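Pridwood Community Boards > Home and Workshop > Machines and Gadgets
Thread: Packing boxes - can a machine do it yet?

Skarphéðinn wrote:
I run a small mail-order shop and most of my day goes on chores a child could do. Folding boxes, putting one thing in each, shutting the lid, stacking them. We send out around 200 parcels in a good week. I keep reading that robots will be doing the washing-up by next spring, so I'd like to know from people who follow this: can any machine do a plain packing job yet, with ordinary cardboard and mixed goods? I don't mean a line that costs more than my building. One arm on a table would do me.

The sort of thing I mean, a drink carton and a couple of handled boxes on a table:
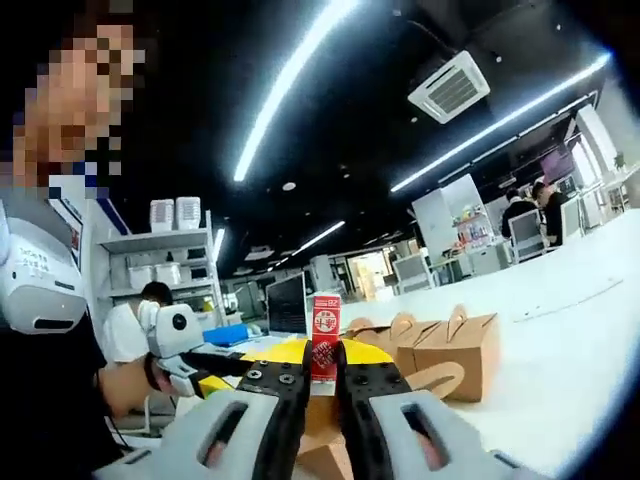 Page last changed: Saturday, October 12, 2024

Bent_V wrote:
Short answer, no. Longer answer, it depends which part of the job. Picking up a carton and setting it down again has been possible for years. A carton has flat sides and it stays the same shape when you squeeze it a bit. Most two-finger grippers will hold one all day.

The box is the hard part. Kraft board bends where you don't want it to, and no two flaps sit the same way once they've been opened. I spent most of April trying to get a secondhand Brolomo arm to close a lid with a tuck-in tab. It managed it often enough to keep me hopeful and not often enough to leave it alone in the room.

lovely_sison wrote:
I disagree with Bent a little. I pack lunches for a canteen and we had a Vunico cell on trial. It closed lids perfectly well. What it could not do was cope when somebody put the pile down a hand's width further over than last time. So I'd say the folding is solved if everything arrives in the right spot, and in a kitchen nothing does.

Bent_V wrote:
That was a fixed lid folder though, wasn't it? Rails either side and a plate that comes down. Fine for one size of box. Skarphéðinn wants something that works on a table with whatever is there.

lovely_sison wrote:
Yes, rails and a plate. I still count it as a machine doing a chore. My dishwasher doesn't have fingers either and I'm not giving it back.

Ragnheiður H wrote:
Try the job yourself with two fingers on each side and you'll see where the trouble is. You can hold a box or you can work the flap, and doing both needs two grippers that know about each other. With the flaps out flat there is very little to get hold of that doesn't move.
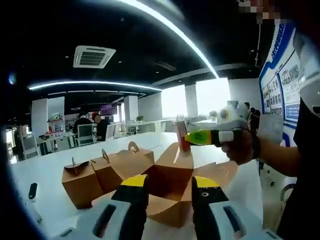
Open box between the fingers, two closed ones to the left.

I sat down at home with two pairs of kitchen tongs and a stack of takeaway boxes from the place on the corner. The first lid took me ages. I got better at it, but I was using my eyes and the feel of the board the whole time, and I kept steadying things with my elbow. Take those away and I'd have been hopeless.

Skarphéðinn wrote:
I did the tongs test after reading that. Crushed two boxes and gave up. My daughter did it first go, for what it's worth.

Araceli M wrote:
Stacking hasn't been mentioned and I think it's nearer than folding. Closed boxes are fairly stiff and you can push on them. We used a Blöndal arm in our stockroom for stacking only, and over the trial it moved 1,541 cartons with 37 dropped or knocked over. I kept the tally myself on the back of a delivery note. A person would have done better, but it was a boring job and we were glad to hand it over for a bit. 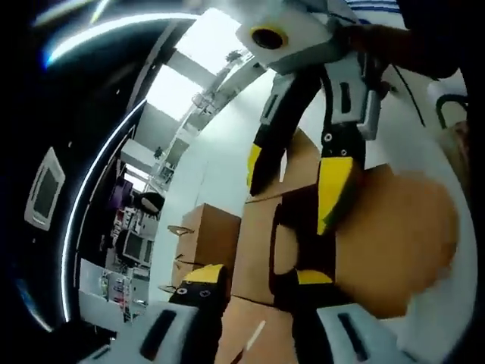 A yellow fingertip against the front of the stack.

Pressing on the front of a pile is something we had to add by hand - the arm would set a carton down neatly and then leave it sticking out, and the next one went on crooked.

Bent_V wrote:
37 is more than I'd accept. Each one is somebody walking over, picking it up and restarting the thing. Did you count the walking?

Araceli M wrote:
No, and you're right that I should have. Most of the drops were in the first few days, when we had the speed too high. It was quieter after that. I'd still put it ahead of folding by some way.

Ragnheiður H wrote:
Agree on stacking. For folding I'd look at how many separate moves there are. Side flap, other side flap, front, back, then the handle tab has to come up through its slot. If each move works nine times in ten you still end up with a lot of badly shut boxes.

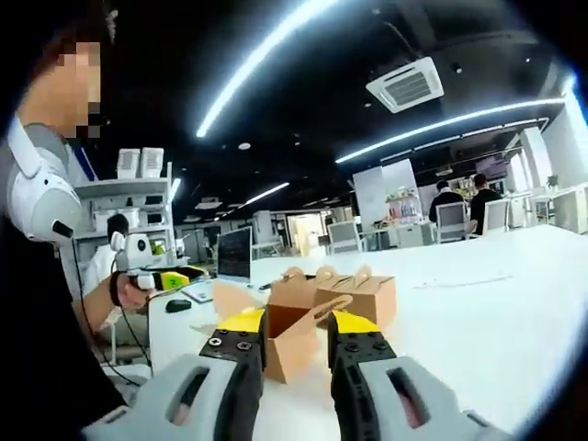 One still open, two shut with their handle tabs up.

lovely_sison wrote:
Nobody in our canteen gets the handle tab right first time either, to be fair to the machines.

Skarphéðinn wrote:
Thanks all. I had a quote of 538 a month for a leased arm that would stack and nothing else. I've asked if they'll let me try it for a fortnight with my own boxes. Folding stays with me and the radio for now. Bent, do you still have the Brolomo, and would you sell the stand?

Bent_V wrote:
Still have it. The stand is bolted to the bench but I can get it off at the weekend. Send me a message with your bench height.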